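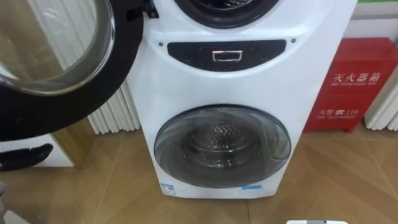 August — laundry corner, second entry

Okay, picking this up where I left it before lunch. The twin-drum machine is in, it's standing where we want it to stand, and I have spent far too much of the morning opening and closing its doors. I love this thing already. Big drum on top, mini drum underneath, one cabinet, one plug! For a room this size (it has to hold a bed as well) I can't think of anything better.

Notes so far, in no order.

The top door is enormous. It swings out to the left and keeps going, so whatever we put on that side has to be low or has to be somewhere else. I had the Grorkeo shelf penciled in for that spot and I've now rubbed it out. The sketch is on the back of the Lachance invoice if anyone wants it — please don't throw that away, I still need the invoice too.

The dark strip across the middle with the silver handle: I keep grabbing it when I want the bottom door. Did it 3 times today. Muscle memory from the old machine at Fostosier, I suppose, where the only handle was the one you wanted. Going to give it a week before I complain any more.

Bottom drum is for the small stuff. Socks, dishcloths, the gray rags from the bench. You do have to get right down to look in, and my knees have opinions about that. The basket wants to be on the floor in front, pulled up close, so things drop straight in when you drag them out. I tried it up on the stool first and lost two socks.

Floor: the parquet is lovely and I'm nervous about it. The planks run on the diagonal, so you can't use them to line the cabinet up with anything, and I ended up measuring off the wall at both back corners. Left myself 50 mm behind for the hoses. Should be plenty. I'd still like a thin mat under the feet before we run a full spin, and Flosavska do one in a light tan that might not look terrible.

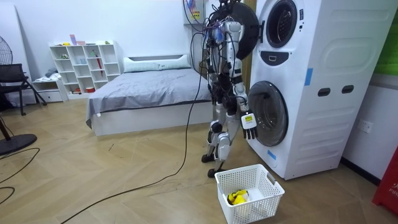 Moving it again later should be easy enough, by the way. There are two oval handholds in the side at mid-height, next to each other, and they're deep enough to get a proper grip. Two people, one tilting and one watching the wood. Leave the blue tape on the front edge and down by the bottom corner until I say so, please!

Towels next. I want to know how many of the thick ones the top drum takes before they stop tumbling and just sit there in a lump. Starting with 2 and going up. Powder at 200 g for the lot is what I wrote on the box last time and that looks like madness to me now, so I'll begin with a lot less and write down what I use.

Still to do: mat, a hook for the peg bag, find the other basket (white, same kind, last seen under the bench with extension cords in it). Also sort out the

shelf, see above.

Recent entries
Laundry corner, first entry: measuring up
Grorkeo shelf: brackets don't match the holes
Peg bag, second attempt
What's in the Lachance boxes
Bench rags, a new system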